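Ultar Residents and Makers Group
Minutes, June meeting, started 6:30 pm, back room

Present: 9 plus two on the phone line, one dropped off early.

Last minutes ok'd, no changes.

1. Matters arising
Dishwasher trial at Clultavska still not signed off. They want our notes in writing before they let the shop floor people try it. Action: secretary to send by end of month.

2. Can machines do chores yet (main item, ran long)
Talk summarized from the handout. Short version was "some, slowly." Flikatitz folding unit did 30 towels over the afternoon, people there timed it, a person did the same pile before coffee. Towels fine. Fitted sheets hopeless, gave up on those.

Question from the floor re shelves. Shaikh store ran a stocking arm on the canned goods aisle for 2 weeks. 78 percent of cans ended up the right way round on the right shelf, rest had to be redone by night staff. Store manager calls that a fail. Several here thought it was pretty good for a first go. No agreement.

Long back and forth on why hands are the hard part. Wheels and lifting are mostly sorted, it's the small stuff: bag handles, pen caps, picking one sock out of a pile. Point made that a person doing it slowly, with the hands tracked, teaches more than a page of instructions. Other side said you'd need a huge amount of that and every kitchen is diffrent.
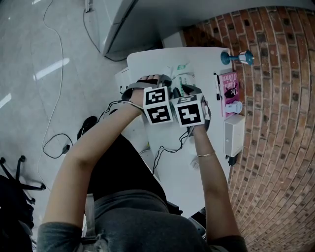 Cost came up next. Renting the folding unit is more than paying someone for the hours, at least for now. One member said price isn't the point if you can't bend down any more, she'd take slow and clumsy over waiting for her son to visit. Agreed that should go in the writeup.

Safety: nothing left running unattended in the building. Carried, 2 against.

Also asked, do we want a list of chores people would hand over first. Shouted out: bathroom floor, bins, changing duvet covers, ironing. Cooking got a firm no from most of the room. Secretary to put up a sheet by the door so the rest can add.

3. Shop floor visit
Flikatitz will take us in the morning, packing line only, closed shoes needed. Names to the secretary. Parking is bad, share cars. Still waiting on them to say if we can go see the returns desk, thats where the sorting machine is.

4. Money
Room hire paid. Nothing else.

5. AOB
Projector remote missing again. Kettle needs descaling.
Somebody's umbrella left from last time, green handle, on the hook.
Request to start main item earlier next time so people with buses can stay for it. Agreed.

Closed 8:50 pm. Next one same room, Clultavska notes first on the agenda.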